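Sat 28 November

Hedwood riders: come tell us where your commute goes wrong

I've been riding to work in Hedwood since February, and the Olley Street bridge still makes my stomach drop. You get a painted line, a storm drain, and then the bike lane just quits right where the trucks merge! So I'm very happy to say that Pirihi Riders is putting together a winter map of every spot in town that scares us, and we want yours on it.

We've got 17 locations already. Berhanu Negash sent in the left turn at Plevora Avenue (yes, that one), and Randi Solberg wrote two pages on the rail crossing.
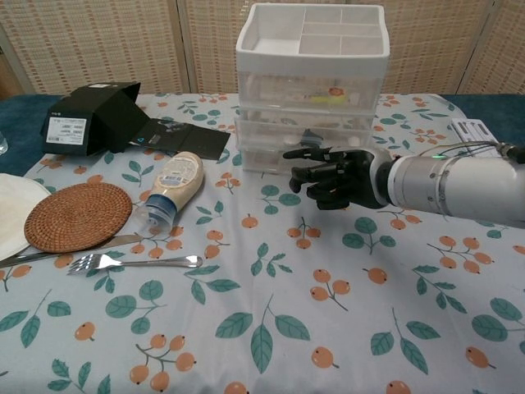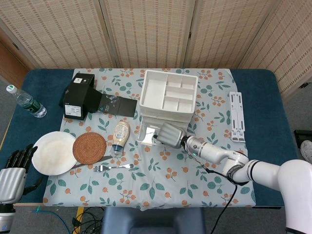
The drawer organizer on the table, in both photos.

Sending in a spot is easy. Give us the cross streets, which way you were riding, and what time of day it was. Walkers and bus riders count too, so please pass this along. I'd love to have about 100 spots before we take the map to the city in February.

Lindsay Goodwin will be printing paper forms for anybody who'd rather not do it online, and you can pick one up at 212 Olley Street, side door.

Press questions can come straight to me. I'll happily ride the bridge with any reporter who owns a helmet.

Imelda Castillo
Pirihi Riders, Hedwood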